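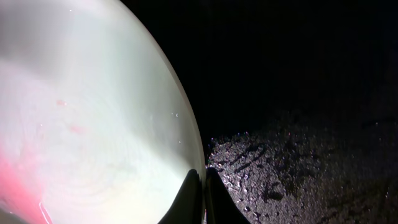
December, boiler notes, Salldale house

Pressure down again overnight. Gauge read 1.1 bar at 6:40, against 1.5 when I went to bed. Topped up through the filling loop, closed both valves, wiped the joints and laid dry tissue under each. Tissue still dry at noon. So the loss is somewhere under the floor or through the relief valve.

Gas meter at 2489. I have started writing it down before breakfast, same time each day, so the numbers compare.

Iker Zabala came at two with the pressure tester. He isolated the upstairs circuit first and held it for an hour with no drop. Downstairs lost a little, not enough to call. He thinks the expansion vessel has lost its charge and wants to pump it up before anyone lifts boards. Agreed. The Milletik vessel he likes is out of stock at Mateos, so if ours is dead we wait.

Hall radiator bled, mostly air, then black water. Inhibitor is overdue. One bottle treats 122 liters and the system holds around 100, so one is enough.

Begoña Paredes phoned about the Flutby road. Still closed at the bridge, one lane by the weekend. She has the spare heater if we need it, 1000 watts, fine for the back bedroom.

Gauge at 9 p.m.: 1.4. Outside, 2 below and clear. Left the hall thermostat at 17.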